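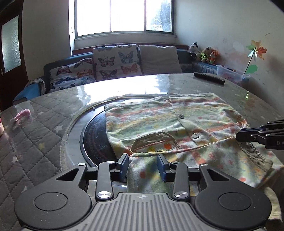
Child's garment in coloured bands, laid out on the table.

Prindusa Bridge Pickup for Double Bass
Maker: Zestness, Edovville
Supplied as: sensor pair, belt-clip preamp, cable, pouch

The Prindusa is a passive two-element contact pickup with a separate battery preamp. It is meant for players who use gut or steel strings, pizzicato or with the bow, and who need a usable sound on stage without cutting or drilling the instrument. The elements sit in the wings of the bridge and are held by friction. No adhesive or putty is used.

Fitting

Slacken the strings slightly before you start, but keep enough tension to hold the bridge in place. Slide the element marked B into the slot on the bass side and the element marked T into the slot on the treble side. Each should go in with firm finger pressure. If the slot is too wide, add one of the maple shims from the pouch, with the grain running the same way as the bridge. If it is too narrow, do not force the element or file it. A luthier can open the slot in a few minutes. Bring the strings back to pitch and check that the bridge has not leaned towards the fingerboard.

The jack socket clamps to the string lengths between bridge and tailpiece. The fixed lead from elements to socket is 527 mm long, enough for a full-size instrument with a normal tailpiece. Tie up any slack with the felt strap, as a loose lead will rattle on low notes. 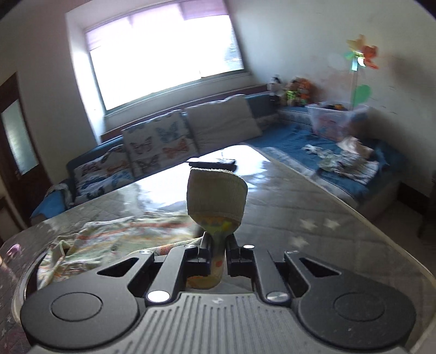
Preamp

The preamp has controls for gain, blend and low cut. Blend sets the balance between the two elements. Turned towards B it gives more weight and less finger noise; towards T it gives a clearer attack, which helps with fast walking lines in a loud room. Bowed notes generally sound less harsh with blend just on the B side of centre. The low cut is a switch and not a sweep. Leave it off for quiet sets and turn it on when the drums or the stage floor start to excite the body of the bass.

A phase switch is fitted under the battery cover. Try both positions with the amplifier at playing volume and keep the one that feeds back less.

Specification

Elements: two, piezo, shielded
Output: mono jack, unbalanced
Cable, preamp to amplifier: 5 m
Battery: one 9 V, not included
Battery life: 200 hours
Weight, complete in pouch: 387 g
Finish: black, matt

Compatibility

Fits most bridges with open wings, adjustable or fixed. It does not fit solid-wing bridges. Cello use is possible with the thin shims, but the blend range is then narrower. The earlier Steiner preamp from the same maker will work with these elements — its low cut is set higher and cannot be switched off.

Spares

Shims, felt strap and fixed lead are sold separately. Elements are sold only as matched pairs. Units made before March use the older clamp, so state which clamp you have when ordering a socket.

Page updated Thursday, June 18, 2026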